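Whipping cream by hand

I gave up my electric whisk last year and I don't miss it one bit! Whipping by hand is quick, oddly cheerful work, and you get to feel the cream thicken (so much harder to overdo it). Lavanya Nair taught me in her kitchen and I've been pestering friends about it ever since.

Put your steel bowl and whisk in the freezer for a bit while you weigh out 354 g of cold double cream. A big balloon whisk is best, with plenty of wires.

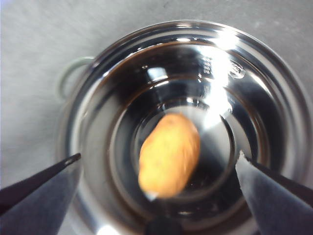
Hukent, April

Pour in the cream and tilt the bowl towards you. Whisk from side to side with a loose wrist, and swap hands when you get tired – I always do! After two or three minutes the whisk starts leaving trails. Add 2 spoons of icing sugar now, plus a little vanilla if you like it.

Slow right down from here. Lift the whisk every few strokes and stop as soon as the peaks flop over at the tip. Gone a bit grainy? Stir in a splash of fresh cream and it usually comes back.

Lovely on warm scones, or folded through stewed rhubarb.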